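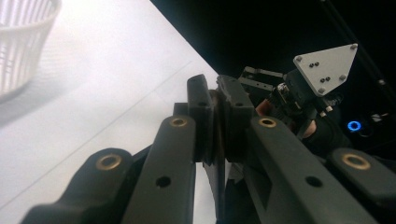 Trukar gallery — software side, June

Quick page. People keep asking what the planner and the perception stack look like these days, so here are a couple of stills from the bench plus notes on what's running. Will tidy up later. Probably.

Short version for anyone new: Trukar is our control and tooling stack for two-finger manipulation. Ruggiero is the pose tracker. Trorard is the planner that sits on top and decides where the fingers go and how wide. Everything gets logged through Zestora, the replay tool, so you can scrub back thru an episode and see what the tracker thought at each step.

Working view, bench session

Pencil lines on a pale work surface, open space between the two fingers. Lines cross near the top and again to the right of center, and crossings are what Ruggiero's line detector likes. Thin faint strokes are hard on it tho. Old threshold dropped most of them, new one adapts per tile. Both fingers have a pair of small round holes on top — the finger mask uses those as anchor points, so we can get the opening from vision and check it against the width the controller reports.
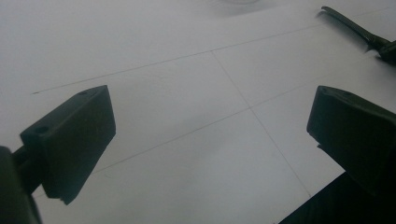 What changed in the tracker

Line fits now run on a sliding window, no more full-image pass. Dark shapes in the corners get masked before fitting. That was the big one. Before, the fit would grab the edge of a dark body and call it a line, and the pose would jump. Liya Feyisa wrote the mask code over two very long evenings, go thank her.

Still open: soft shadows. A blurry one near a real line can pull the fit over.

Planner notes

Trorard takes the last 1000 poses and smooths before it plans. Tried 730, jittery at the turnarounds. Went back to 1000. Costs a bit of lag on startup, fine.

Width planning is seperate from path planning now. Path first, then widths filled in along it. Much easier to debug. If the widths look wrong you don't have to re-run the path.

Two-gripper episodes — each one gets its own track and its own clock offset. Zestora lines them up on load. If the offset is missing it refuses to open the file, on purpose. Used to guess. Guessing was bad.

Tooling

Replay viewer has a step-back key finally. Left arrow. Hold shift for 2 steps.

Export to plain text works for poses, not for masks yet. Masks next.

Config files moved into the episode folder. Old path still loads but prints a warning, please stop ignoring the warning.

More pics when the mask export is in. Bugs go to Liya, or the tracker page if she's out.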